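邻里问答 > 收纳与搬家 > 打包

提问:餐桌当打包台,玩具和零碎东西到底怎么装箱才不乱?

提问人:Oanh Cù
标签:打包 纸箱 玩具 餐桌 搬家

大家好,第一次在这个版发帖,之前都是潜水看别人怎么收拾厨房的。

情况是这样的,我们十月要搬家,从Sosmont这边搬到Urdale,不算远,开车过去也就40分钟,所以家里人都觉得没什么好紧张的,“装上车拉过去就行了嘛”。可是真正动手收的人是我呀!大件我不怕,床和柜子有搬家公司拆,衣服往袋子里一塞也就完了。最让我头大的是客厅和小孩房间里那些零零碎碎的玩具、小盒子、拼图、桌游、摆件,形状全都不一样,有硬的有软的,有带包装盒的有不带的,放一起怎么看怎么别扭。

我现在的做法是在餐桌上打包。地板上蹲久了腰受不了(生完老二之后就一直这样),餐桌高度正好,站着就能装。桌子是深棕色的木头桌,用了好多年,上面本来就有些印子,我也不想再添新的,就铺了一块浅粉色的小碎花桌布,纸箱直接放在桌布上,东西从房间里一趟一趟抱过来,往里放。

箱子是从楼下小超市要来的,也有一些是以前收快递留下的。要来的箱子高高矮矮什么样的都有,有的盖子还在,有的四片盖全没了,就剩一圈矮矮的边,跟个托盘似的。我本来想把这种没盖的都扔掉,后来发现装玩具还挺顺手,一眼能看见里面有什么,孩子要找东西也不用翻。

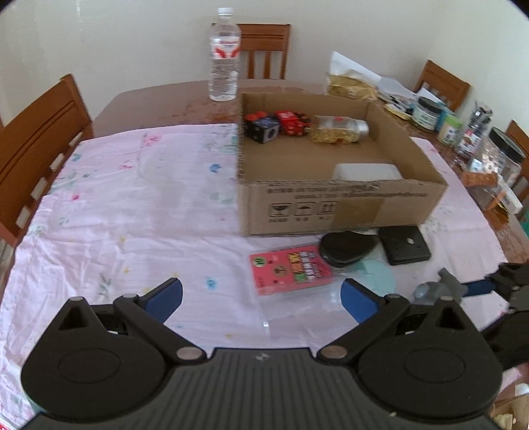

不过问题也跟着来了。没盖的箱子没法往上摞,我又不甘心只装一层,就老想往高了堆,堆着堆着就开始歪。我先生说把所有东西倒进一个大箱子里封上就好了,到了那边再分。我试了一次,晚上小的那个要找他的方块玩具,我把封好的箱子拆开翻了半天,翻完再封,胶带浪费了不说,心态也崩了。

所以想请教几个事情,想到哪写到哪,大家见谅:

一是这种没盖的浅箱子能不能直接上车?还是只能在家里临时用用?

二是带包装盒的玩具要不要把盒子留着?留着占地方,扔了又怕零件散掉。我婆婆是坚决的留盒派,家里十年前的饼干盒她都留着。

三是箱子上印着那种易碎的杯子、小雨伞的标志,可是里面装的根本不是易碎品,搬家师傅会不会当真?要不要涂掉?

四是桌布。铺着桌布打包,箱子一推桌布就跟着跑,起一堆褶子,桌边垂下来的那截我还老是拿肚子蹭到。有没有什么办法让它别动?还是干脆撤了?

我们家不是那种特别有条理的人家,太复杂的系统就别教我了(什么每箱一个编号再录进表格的,我肯定坚持不到第三箱)。先谢谢各位!

补充一下:有人私信问纸箱多大,我没量过,就是站在桌边两只手能轻松抱起来的大小。装满玩具也不重,就是怕散。

回答 1

回答人:Khôi Đoàn
(被提问者标记为有帮助)

哈哈看到你说先生要一股脑倒进大箱子,我太有共鸣了,我就是我们家那个先生。后来被教育过了,现在改邪归正,来认真回答一下。

先说我的背景,我不是干搬家的,就是前几年因为工作换来换去,带着两个孩子搬了5次,踩的坑基本都踩遍了。所以下面都是土办法,不一定专业,你挑能用的用。

没盖的浅箱子,我的意见是能上车,但是别放进大货车的车厢里,放自己家的车。我们每次搬家都有这么几个敞口箱,最后一天早上才装,放后座脚下或者后备箱最上面,里面就是孩子当天要玩的、路上要用的东西。你们路程那么短,完全可以这么干。货车里一定会有人往上面压东西的,你交代了也没用,师傅手里抱着一个箱子找地方放,看到哪里平就放哪里了。

要是你实在想让它跟着大车走,也有办法,找一个比它大一圈的有盖箱子,把浅箱整个坐进去,当抽屉用。一个深箱子里面叠两层浅箱,中间垫一块纸板,到了新家一层一层端出来,特别爽!我有一次用这个办法装了孩子的小车和积木,到那边直接把浅箱端出来塞进矮柜里,连整理都省了,一直用到现在纸板都磨毛了还没换。

装的时候有个顺序,先沿着箱子后面那条边放高的、方的,靠着箱壁立住,然后再往前放矮的。千万别从中间开始放,从中间开始放四周全是缝,怎么填都不稳。方的玩具和带盒的东西天生就是用来靠墙的,软的东西拿来塞缝。毛绒玩具最好用了,又占不了分量,又能把硬东西卡住,比买气泡膜划算。

然后别超过箱壁的高度。我知道你说忍不住想往高堆,我也忍不住,后来我给自己定的规矩是手掌平着从箱口抹过去,碰到什么就拿出来什么。拿出来的进下一箱,别跟它较劲。

包装盒我属于中间派。分三种看:

桌游、拼图、成套卡片这种,盒子一定留,盒子就是它的家,扔了以后你会后悔一辈子。盒子外面用一根橡皮筋或者一圈纸胶带绑一下,横着竖着放都不会散。别用封箱的大胶带直接粘在盒子上,撕的时候会把印刷的那层一起揭下来,我家的一盒棋就是这么毁容的,孩子到现在还念叨。

单个的玩具,就是一个整体,没有零件要收的,盒子可以不要。方方正正的玩具自己就跟个盒子一样了,套一个旧袜子或者毛巾就行。

还有一种是你也说不准要不要留的,那就先留着,到那边住上一阵子再扔。搬家的时候做这种决定特别累,我后来是能拖就拖。你婆婆那个饼干盒,建议你拿来装小零件,真的,皆大欢喜。

至于易碎标志,师傅看得多了,超市和快递的箱子上全都印着,他们基本不看印的,只看手写的。所以你不用涂,在旁边拿粗的记号笔写大一点就行。我一般写两样,去哪个房间,里面大概是什么,比如“小孩房 积木”。写在侧面,别写在顶上,摞起来就看不到顶了。你那种没盖的箱子反正也没有顶,哈哈。真有易碎品的箱子,就写得夸张一点,四面都写。

有一点要提醒,快递箱重复用之前把底翻过来看看,旧胶带那条缝有没有开裂。我都是在底下再补一道,横着压一条,竖着压一条,成个十字。侧面有旧胶带的不用管它,撕下来反而把纸撕薄了。

桌布的事情我问了我太太,她说她会在桌布下面垫一块瑜伽垫或者那种防滑的网格垫(就是抽屉里铺的那种),铺上就不跑了。垂下来的那截可以往桌面上翻折一下,用晾衣夹在桌角夹住。她还说重点是别在桌布上推箱子,要端起来转个方向再放下。我觉得她说得对,因为我就是推箱子的那个人。

最后说一下节奏,你家有小孩,别指望一个下午集中收完。我们是每天晚饭后收了桌子,开一个箱子,装满就停。感觉很慢对不对,但是装了两个礼拜,有一天一看,架子空了一大半。周六再集中处理大的。孩子也可以参与,让他们自己选哪几样放“最后一箱”,选完了别人不许动,这样其他玩具装走的时候他们闹得少很多。

加油!Urdale那边我住过一阵子,菜市场挺好逛的。

Oanh Cù 回复:
哇写这么多,太感谢了!!浅箱放进深箱当抽屉这个我怎么没想到,今天就去翻翻有没有大小合适的。手掌抹一下那个办法我刚才试了,拿出来一堆哈哈哈。防滑垫家里正好有一卷,厨房抽屉用剩下的。再问一句,深箱里面叠两层的话,底下那层会不会压坏?

Khôi Đoàn 回复:
看你箱壁硬不硬,瓦楞纸的一般没问题,重量是箱壁在扛,不是玩具在扛,前提是下面那层没有冒头的。所以还是那句话,手掌抹一遍!重的放下层,轻的放上层。纸板比浅箱稍微裁大一点点,不然会掉进去。

Oanh Cù 回复:
懂了懂了,谢谢!

回答 2

回答人:路过的邻居

去买新箱子吧。Flirnon五金店有卖一套10个的,带盖,大小统一,摞起来整整齐齐,不用研究那么多。超市要来的箱子有时候会有虫,我朋友家就带过蟑螂过去。玩具趁搬家扔掉一半,小孩根本不记得的。

Oanh Cù 回复:
谢谢提醒虫子的事,我会检查一下。扔一半是不敢的,我家大的记得每一样东西,连哪块积木缺角都知道……

回答 3

回答人:Trương家二姐

我来补充几个楼上没说到的,我没有全看完,重复了就当我没说。

我是觉得餐桌打包很好,我也是在餐桌上,但是!吃饭怎么办你想过没有?我第一次搬家的时候把餐桌占了,结果一家人捧着碗在沙发上吃了好几天,菜汤滴得到处都是。后来我学乖了,只占半张桌子,靠墙那半边打包,外面那半边吃饭,箱子装好了立刻下桌,不过夜。你可以把桌布当分界线,铺到哪里就是哪里,孩子看得懂。不过碎花桌布要是你喜欢的那种,我劝你换条旧的,封箱胶带粘到布上很讨厌,剪刀一不小心也会划到。我有一块很喜欢的格子布就是这么没的,到现在看到照片还心疼。

记号笔也要小心,写字的时候墨会透过去,尤其是在箱子平放着写的时候手会滑出来。先写字再放上桌。

有电池的玩具,把电池拿出来!这个很重要,不是怕坏,是怕响。我有一次装车装到一半,有个箱子在里面唱歌,唱了一路,师傅一直回头看我。电池拿出来装小袋,袋子写上是哪个玩具的,跟玩具放一起,不然到时候一把电池都不知道是谁的。

还有能转的、能拧的、会变形的那些玩具,收之前先恢复到最紧凑的样子,有突出来的小零件容易折断。实在收不进去的用纸包一圈,报纸会掉色,浅颜色的玩具不要用报纸,用厨房纸或者白纸。

纸箱的话我也是用旧的,没遇到过虫,晒一下就好了。晒之前抖一抖。不要在地下室放太久,会潮,潮了就软,软了一搬底就掉。搬运费我那次是300,是按箱数算的,所以箱子太小太碎不划算,你问清楚你家那个师傅是怎么算的,如果也是按箱数,那浅箱套深箱就更合适了,两层算一个。

另外最后那个箱子,就是到了当天晚上要用的,除了玩具,记得放剪刀、垃圾袋、厕纸、充电线、一条毛巾、杯子。剪刀一定要放在最上面,我们那次剪刀封在箱子里,拿钥匙开的。

对了你说腰不好,那就别自己端下桌了,叫你先生端。他不是说简单嘛。

Oanh Cù 回复:
电池!!我马上去拿,小的有个会叫的恐龙,想想都后怕。费用我问了,师傅是按车算的,不按箱。桌布换了旧床单。端箱子这件事已经转达给先生,他说好。

Trương家二姐 回复:
床单好,床单大,垂下来多的塞进椅子背后夹住。恐龙记得关开关再拿电池。

这个问题对您有帮助吗?
相关问题:
旧快递箱能重复用几次?
桌游配件散了怎么收?
小孩不肯把玩具装箱怎么办?
防滑垫会不会粘在木头桌面上?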